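Gallery: the Jolwood common room, one chair at a time

We've been wanting to put this page up since January, and the common room at Jolwood finally looks like somewhere you'd want to spend an afternoon! The old seating had done its time (anyone who ever sank through the grey sofa will know what I mean), so over the summer we swapped nearly all of it for secondhand pieces and a few lucky finds. Boonsong Nakpan did most of the hunting and all of the driving, and his ute has never worked so hard.

A bit of background for anyone new to the place. The room measures 8 metres along the window side, and for years it was a thoroughfare with a kettle. People walked through it on the way to Trillcombe Hall and hardly ever stopped. We wanted colour, soft things to sit on and a couple of tables that could be pushed together for cards or a shared lunch. We had $851 to do it with, and I'm so pleased with how far it went.

The favourite, and I don't think it's even close, is the brown velvet tub chair. Boonsong spotted it on the way home from another pickup and rang me from the footpath to ask if we had room for one more. We did - we'd have made room! I love a ribbed back on a chair like this. You get that lovely play of light and dark when the pile is brushed different ways, and half the fun is running your hand across it and changing the pattern.
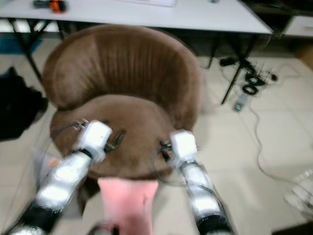
The velvet tub chair beside the white table with the light grey top. Look at the lighter band across the ribbing!

Velvet has a reputation for being fussy, but ours gets a going over with a soft brush and the upholstery nozzle on the vacuum, and that's it. Brush it all in one direction if you like it smooth. I tend to leave the marks in, because they make it look sat in and loved. If you spill your tea, blot it with a clean cloth and please don't scrub - then come and find me and I'll have a go at it.

The beige tiles were staying whatever we did, and I've come around to them completely. Brown looks terrific on that floor, much warmer than the grey ever did, and the pale tabletop keeps things from getting gloomy on a wet day. We tried a rug for a fortnight and everybody tripped on it, so the rug now lives in the Adomaitis room, where it looks great.

Still to come: a floor lamp for the reading corner, 2 more side tables if we can find them at the right price, and some cushions in mustard or rust. The sewing group has offered to make the covers from a bolt of Gratumano cloth that's been in the cupboard for ages, and I've seen the colour, and it's gorgeous.

The room is open from 8 in the morning and the kettle is usually on by half past. Come and try the chair. Just be ready to give it up after 30 minutes, as there's generally somebody hovering with a book!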